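The brick room – where we've got to
June 27, 2025 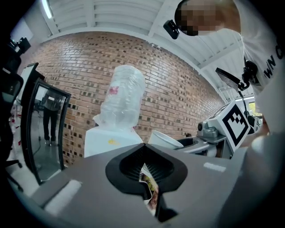 Radbridge Building Users' Group | Rooms and Shared Spaces

Quick one before everyone disappears for the weekend. Lots of questions about the brick room this month so lumping it all together.

First, the wall. Yes, the curved red brick is staying as it is. No plaster, no paint, no boards screwed into it. There was a drawing going about with a long white panel across the whole curve and it upset people. That drawing was one of four from Dekent and it's been dropped. The pattern of set-back darker bricks is one of the few things visitors remember about this place, and the surveyor was quite firm that nothing gets drilled into the brick or the pointing. So if you want to put something up, it goes on a stand. Not tape either please. Tape took the face off two bricks at the Wultow end and you can still see where.

Dusting. The set-back bricks collect it. Soft brush, top row down, never a wet cloth. Brush is in the cupboard by the stairs, long handle, blue tag. Put it back. It was found in the kitchen last week.

Ceiling next. We had the quote for acoustic panels under the white corrugated sheet – £3,588 fitted, and that's without moving the lights. Too much for this year. Everyone who's tried to hold a phone call in there knows what the echo is like, the curve throws your voice straight back across the room, but there's a cheaper way to start. Naidu are lending us three felt screens in August to see if it helps. They stand on the floor and can be wheeled about. If you notice a difference, or don't, write it on the sheet by the door. Actual comments please, last time we got one tick and a drawing of a duck.

Lights. The long fluorescent fittings are being swapped for LED at some point, no date yet. Until then, if one flickers, report it, don't stand on a chair. Office chairs have wheels. I shouldn't need to type that.

The glass door. Black frame, lots of reflection, people walk towards it thinking they're walking towards someone else. Two near bumps since Easter. Ratih Pasaribu has asked for a strip of frosted dots at eye level and another lower down, and it's been agreed, so thank you Ratih. Going on as soon as the roll arrives. It won't block the light. Please don't wedge the door in the meantime, the closer has only just been fixed and it doesn't like it.

Cups. Right. White paper cup lying on its side in among the kit, and it's far from the only one. They turn up on ledges, behind things, on the floor by the window. The rule for the brick room is:

Drinks stay on the side table by the door
Lids on for anything hot
Cup goes in the bin when you do, not at the end of the day
If you knock one over, say so straight away, whoever is working there would much rather know

We got through 300 paper cups in three weeks, which is silly for a building this size. There are perfectly good mugs in the kitchen. From August the paper ones will be kept for visitors only and the box moves behind reception. Bring your own if you hate the mugs. (The brown ones are a bit grim, granted.)

Window end. Nice to have the greenery out there, and it's grown a lot, so the gardener is coming to cut it back from the glass but not right down. Somebody asked if the blind could be mended. It can, it's on the list, it's not near the top of the list. Hot afternoons, open the window before you go and find a fan please, the fans trip the sockets on that side.

Floor. Grey floor was scrubbed in spring and is already marked where chairs have been dragged. Lift them or roll them. Leads go along the edge of the wall, not across the way through to the door. Anything left on the floor overnight without a name on it will be moved to the store, and the store is a mess so you wont enjoy looking for it.

Booking. Same as before – the calender is on the shared page, mornings go first, and if you're leaving equipment set up between sessions put that in the notes so the cleaners know to go round it. They've been very good about this and have asked only that surfaces are clear of rubbish by five. Please do that bit for them.

Still to sort: the draught under the door, a coat hook (one would do), and whether we can have a proper clock. Ideas for the clock to Ratih, bearing in mind it can't go on the brick.

Next lot of room news in August. Spare key is with reception until then, sign for it.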